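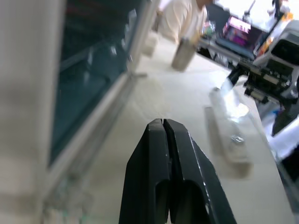 3.2 Fuel consumption with aftermarket roof boxes

The second part of the study dealt with roof boxes left on the car when not in use. Owners who fit a box for a summer holiday often leave it in place for months, and the cost of doing so is seldom stated in the fitting instructions. The question was how much extra fuel an empty box uses over ordinary mixed driving, and whether the position of the box on its bars makes a measurable difference.

All runs were made on the Ruvumdale circuit, a closed loop of public and private road 22 km long, with one steep section and two stretches where the limit allows a steady motorway speed. The same petrol hatchback was used throughout. Tyre pressures were set cold before each run, and the tank was filled to the same mark at the same pump. Runs were abandoned if the wind at the circuit mast rose above the limit set in Section 2.4, or if the road was wet at any point.

Three arrangements were compared: bare roof, crossbars only, and crossbars with a closed, empty Jornora box. The box was tested in two positions, the first with its nose level with the top of the windscreen and the second moved back as far as the tailgate allowed. Each arrangement was driven 20 times. The order was drawn by lot, except that the two box positions were always tested on the same day so that air temperature would be similar for both.

Fuel use was taken from a Fornell flow meter fitted in the supply line. The car's own trip computer was also recorded but was not used in the analysis, as it read low at light throttle and the error was not constant between runs. The flow meter was checked against a weighed quantity of fuel before the first run in August and again after the last.

Figure 4 gives the mean fuel use for each arrangement, with bars showing the spread between runs. Crossbars alone produced a small rise that was clear on the fast stretches and could not be separated from normal variation on the steep section. The box produced a larger rise in both positions. Moving it back lowered fuel use slightly, but the difference lay within the spread of the runs and we do not claim it as a result.

Figure 4. Mean fuel use by roof arrangement, Ruvumdale circuit, all valid runs.

Two points limit how far these findings can be carried over to other cars. First, the hatchback has a short, rather upright windscreen, and the air reaching the box will differ on a low saloon or a tall van. Secondly, the box was empty. A loaded box adds weight, which matters most on the climb - the part of the circuit where the empty box had least effect.

Wind noise was noted but not treated formally. The Prokopenko method of scoring cabin noise was tried on the first few runs and then dropped, as the two observers could not agree on scores for the crossbars. A repeat using a fixed microphone is planned, and the mounting for it has already been made.

The cost of leaving the box on is worked out in Section 3.3, using the distances reported in the owner survey.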